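Call for participants: help us find out how people teach robots small household jobs

Rarkell is looking for patient adults to join our August study at the Grotadach workshop. Our question is easy to say and rather slow to answer - if many different people show the same chore in their own way, does a robot learn it better than it would from one well-practiced expert? You need no technical background at all, and in fact we would be very glad to hear from people who have never set foot in a lab.

You will sit at a table with a gripper in each hand and do short, everyday tasks while the system records how you move.

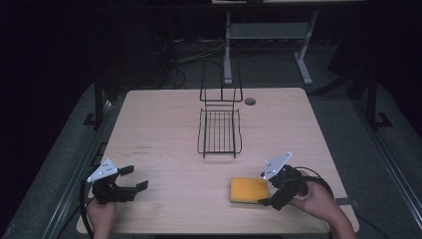 Two hand-held grippers at the work table, with the wire rack and sponge.

Our first round gave us 2672 recordings from 35 people, and the mix of styles taught us a great deal. Some people reach straight for a thing, others circle it a little first, and we would love to have more of both (and whatever it is that you do!).

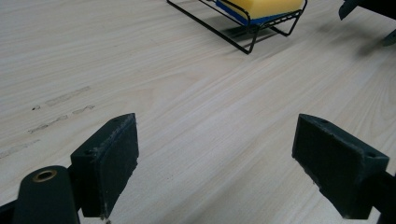 Please don't worry about being quick or neat. Fumbles stay in the data, and you can stop for a rest or a drink whenever you like. A session lasts two hours, including a friendly introduction and plenty of practice before we record anything.

You should be 18 or older and comfortable using both hands. Left-handed people are especially welcome - we had far too few last time.

To take part, write to Marianna Chmielewska at the Rarkell study desk by Saturday, May 24, 2025, and tell her which weeks in August would suit you.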